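Collecting Demonstrations for Two-Arm Grocery Sorting
Project report, spring term
Zatstead Technical College, Robotics Lab course
Group project, final version

1. What we set out to do

Our task was to build a set of examples that a learning system could use to sort groceries on a table. Not to build the robot, not to write the learner. Both of those came from the lab. The learner is called Lornari and was set up by last year's group, we only touched the config file. So this report is mostly about the collecting, which ended up eating the whole term anyway.

The job for the robot: pick items out of a pile in the middle and move them to the left or right side. Left hand takes left, right hand takes right. An episode starts when the operator says go and ends when the operator lets go of the last item on the list for that run. Simple on paper.

We planned on more episodes than we got. Final number kept is 154. More on the ones we threw away in section 4.

2. Setup

One table with a felt cloth over it, a folding screen behind. The screen was there so the background stays the same no matter who walks through the lab. The cloth was a late addition. On the bare table top things slid when the fingers touched them, especially bottles on their side, and the operator ended up chasing them. With felt they mostly stay put. Downside, the cloth bunches up if a finger drags on it, so somebody has to pull it flat between runs.

Teleoperation was done with the Cordier glove kit, one glove per hand. Delay is small but you feel it. New operators close the hand too early, then too late for a while, then get used to it. We gave everyone 17 practice runs before any of their episodes counted. Two of us needed more than that and did more.

Camera view is from the head position, looking down at the table. Same view goes into the learner, so we tried not to move it. It got bumped once in April and we had to redo the alignment (see problems).

3. Items and layout

We wanted things you'd really buy, in all kinds of packaging. Boxes, cans, bottles, bags, blister cards. Our first list was nearly all boxes and that's too easy, a box has flat sides and the fingers find them right away. Bags are where it gets interesting. A bag changes shape when you grab it so the same grip never looks the same twice.

The full pool was 88 items. For each session we drew from the pool and dumped the middle ones in a heap on purpose. Side areas could already have things in them at the start, that way the learner doesn't only see clean sides. We also asked for bare cloth between the groups so it's clear which group an item belongs to.

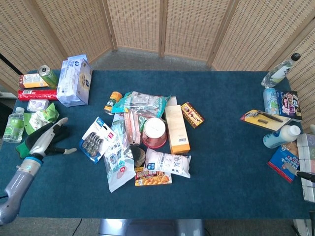
Figure 1. Table during a session, with left, center and right groups. Hand at lower left, next to the green and white snack bag.

The center pile in Figure 1 is one of our harder layouts. The clear bag and the white pillow-shaped bag are both soft, and the round container with the white lid is surrounded. The hooks on the blue and white card are a pain for another reason, the card is thin and lies close to the cloth. Layouts like this took the operators longer but we think they're worth more then a neat row.

Labels: after each run the operator typed in which item went where, and marked the run good, partial or bad. We had a longer form at first with grip type and so on. Dropped it. People were filling it in from memory at the end of the session and getting it wrong.

4. What we kept and what we threw out

Rules for throwing out an episode:

Item left the table.
Operator stopped halfway to fix a glove.
A person's arm came into view during the run.
Label missing and can't be worked out from the video.

Drops onto the table were kept if the operator picked the item up again. We argued over this one. One side said a drop teaches dropping. The other side said a learner that never sees a drop has no clue what to do after one. We kept them and put a flag on them so the next group can filter either way.

Checking was done by watching everything back at double speed, two people per batch. Boring, but it caught a bunch of mixed up labels, mostly left and right swapped. The operator stands facing the table so left should be left, still happened.

5. Problems

Glove drift. After a long stretch the fingers on the robot don't close fully even though yours are. We started recalibrating every 8 episodes and that mostly fixed it. Should have done it from day one.

The camera bump. Everything before it and everything after has a slightly different view. We lined it up again using the table corners in an old still but it isn't perfect. The files are split into two folders, pre and post. Don't mix them without reading the note in the folder.

Reach. Items at the back of the table are hard for both arms when the pile is high, the wrist has to go over the top. Operators got lazy and started with the front items every time. That puts a pattern in the data we didn't want. In the later sessions we handed out a fixed order, which slowed things down but gave us more variety.

Wear. Packages get crushed from being grabbed over and over. We swapped out the worst ones. Some crushed ones stayed in because a real shelf has those too.

6. First training run

We only had time for one real run, on the lab machine called Brernau. No proper evaluation so no success rate in this report, we don't want to put down a number we can't back up. What we saw from watching: boxes and cans look decent. Soft bags, it goes to the right place and then closes on the edge or on nothing. Flat things on cards it mostly pushes around.

That matches what was hard for us by hand — so maybe it's the data, maybe it's the hand. Can't tell yet.

7. For the next group

Write the item order before the session, not during. Flatten the cloth. Tape the camera mount, and then put more tape on it. More episodes with soft bags, we have to few. Get the right hand more work, most of us are right handed but for some reason the left pile kept getting picked first.

The item list, label sheet and both folders are on the lab drive under the course name. Glove settings per operator are in the same place, in the text file next to the labels.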